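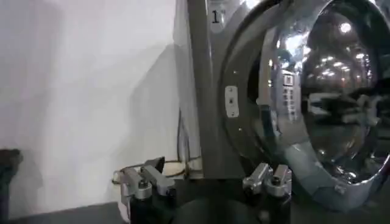 I've wanted to see the Elport laundry robot for ages, and I got to watch it fail! Sewwandi Sheikh let us stay while her team sorted it out, and it was the best part of the tour.
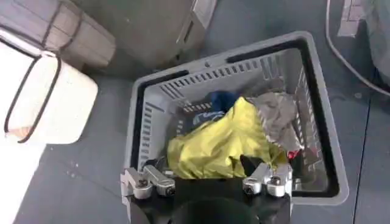 The fault was a dropped grip. On run 104 the fingers closed, the arm lifted and the software carried on as if it had hold of something. Slippery cloth is the usual trouble, and that yellow garment with the bit of a shine to it, crumpled in the grey basket, is just the sort of thing they worry about. A wrong guess matters more at the dryer – an arm that thinks it is loaded takes a different path past the open door.
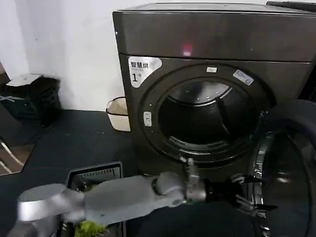
Fletthorpe, 22nd May

Sewwandi hit the stop, and the restart took 7 minutes. They now check the grip twice, once at the basket and again before the arm goes near the drum. I'm already asking about April.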